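Home | Features | Food | Travel | Archive

The Bakers Who Start When the Bus Stops

By Tiago Carrilho
3 Nov 2022

14 comments | Share

The last bus from Sturkville leaves the market square a little before midnight, and when its lights have gone behind the hill, the town becomes very quiet. It is in this hour that Eduardo Barreto opens the side door of his bakery and puts on the radio, always at a low volume, always the same station with old songs. He has done this for most of his adult life. He told me that he does not feel it as night work anymore. For him it is simply the morning, which comes early.

I came to Sturkville in September to write about bread, and in particular about the heavy dark loaf which people in this valley call the Asfaw. The name belongs to the family who first sold it here, in a shop that is now a pharmacy. The loaf is made of rye and a small part of barley, it is baked slowly, and it keeps for a week if you store it in a cloth. Older people say that it is better on the third day. I tried it on the first day and on the third day, and I must say the older people are right.

Until one generation ago there were five bakeries in the town that made it. Now there are 2, and the other one makes it only before holidays. The reasons are the usual ones. The supermarket in Wikville sells sliced bread at a price which no small baker can follow, and the young people do not want to sleep in the afternoon and work in the dark. Flour became expensive too, and electricity even more.

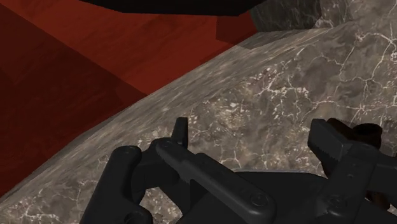
Barreto does not like to speak about prices. He prefers to speak about water. In his opinion the water of Sturkville is hard and a little lazy, and a dough made with it needs more time than the books say. When he was an apprentice in Haratham, down at the coast, the same recipe rose in half of the time and the taste was flat. He carried home this lesson and a scar on his left arm from the oven door.

His starter is older than his marriage. He feeds it twice a day, with rye flour and with a spoon of the cooked barley, and on hot days he moves it to the cellar steps. I asked him if he has a copy of it somewhere, in case of an accident. He looked at me for a moment and answered that his sister has one, and his neighbor has one, and that a woman who moved to Canada took one in her suitcase. She writes to him at Christmas and tells him how it is growing.

The work itself is slow to watch. The dough is too wet to be kneaded in the normal way, so he folds it, waits, smokes half a cigarette in the yard, and folds it again. There is no timer. At two o'clock he begins to shape the loaves, and he weighs only the first one. The others he makes by hand, and when I put three of them on the scale, because I was curious, the difference between them was smaller than a walnut.
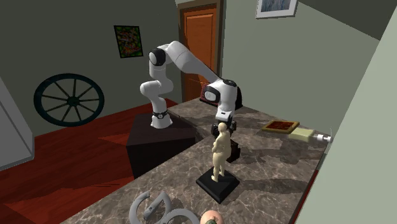
At a quarter to six the first customers come. They are nurses who finish their shift, and a man who drives the milk truck, and later the parents with children. The town has 3,000 inhabitants and it seems to me that Barreto knows the breakfast of every one of them. He keeps back a loaf with a darker crust for the milk driver. For the school he cuts the ends off, and the ends go in a paper bag to whoever asks first.

Last winter he thought to close. He had already spoken with a buyer who wanted the building for apartments. Then his niece, who studied accounting in Haratham, came to look at his books and stayed. She did not change the bread. She changed the days. The bakery is now closed on two days of the week, and on the other days the people can order before, by telephone or by a message, so that almost nothing stays on the shelf in the evening. She also raised the price of the Asfaw for the first time in many years. Her uncle did not come out to the shop for the whole first morning of the new price. He was ashamed. The loaves were sold by nine.

She learns to bake as well, but only on Saturdays. Her crust is still too pale, in his judgment. In mine it was very good, and I ate it in the car with some butter from the gas station, on the road back to Wikville, with the window open.

Share this story | 1,012 shares

Related
A Cheese That Travels Badly
Five Soups for a Cold Kitchen
The Ferry Cooks of Haratham
Why Wikville Lost Its Sunday Market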